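Felline: A Study of Laundry Habits in Shared Student Housing

Project report, second semester

1. Why we chose this subject

In our first semester the group wrote a short paper about water use at the Stovumik residence. While we were collecting the data, many residents told us the same thing: water is not what bothers them, laundry is. The machines are always busy in the evening, the wet clothes stay inside for hours, and there is no good place to dry sheets. So we decided to make laundry the subject of this report. We named the project Felline, and the name has no special meaning.

Our main question was simple. How do residents of shared housing wash, dry and store their household textiles, and which small changes could make this easier for them?

2. Method

We gave a paper questionnaire to the residents of two buildings, Sengar and Alum. Both belong to Stovumik and both have a laundry room in the basement. We received 53 completed questionnaires, 36 from Sengar and 17 from Alum. The difference exists because Alum is a smaller building, and also because we started there in June, when many residents were already preparing to go home.

The questionnaire had three parts: washing, drying and storage. For the storage part we asked people where they keep clean sheets, towels and tablecloths, and whether they fold them, roll them or leave them in a bag. We did not visit private rooms.

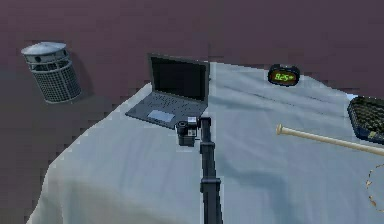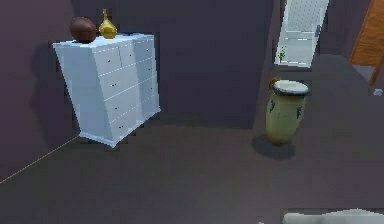
A table with a pale cloth, and a white chest of drawers against a wall.

Page last changed: June, by the Felline group

3. Results

Washing. Most residents wash once a week, usually between six and ten in the evening. In Sengar this makes a real problem, and several people wrote that they have gone down to the basement and come back with a full bag. In Alum the complaints were fewer. Some residents there wash early in the morning, before seven, but the noise disturbs the rooms on the ground floor.

Drying. This part gave us the longest answers. A bed sheet needs a lot of space, and the common drying lines in Sengar are short. People hang sheets over doors, chairs and radiators. Two residents share one folding rack and keep a small calendar for it on the kitchen wall. Both buildings have a dryer, but many residents avoid it because of the price or because they are afraid that cotton will shrink.

Storage. Here the answers were very different from each other. Those who have a chest of drawers mostly keep sheets in the bottom drawer and towels above. Others use a suitcase under the bed. Tablecloths were mentioned less often, mainly by residents who eat together in the shared kitchen. They wrote that folds stay visible in the cloth for a long time, and that nobody wants to iron it. One person rolls the cloth around a cardboard tube and was very satisfied with this method.

4. Discussion

We expected that the number of machines would be the main difficulty. After reading the answers we think the timing is more important. The machines in Sengar are almost not used in the early afternoon, according to the residents, and a simple sign-up sheet could help to move some of the washing to these hours.

For drying we propose longer lines in the basement and one shared rack for each floor. The cost is low, but we did not ask Stovumik for an official price, so we cannot give it in this report.

5. Limits of the work

Our sample is small and the two buildings are not equal in size. We also wrote the question about dryers badly – some residents understood it as a question about hair dryers, and we had to remove these answers from that part. The questionnaire was only in English, which was not comfortable for everybody.

6. Next steps

In the next semester we would like to repeat the storage part with better questions and to test the sign-up sheet in Sengar for one month. The blank questionnaire can be requested at the Stovumik reception desk.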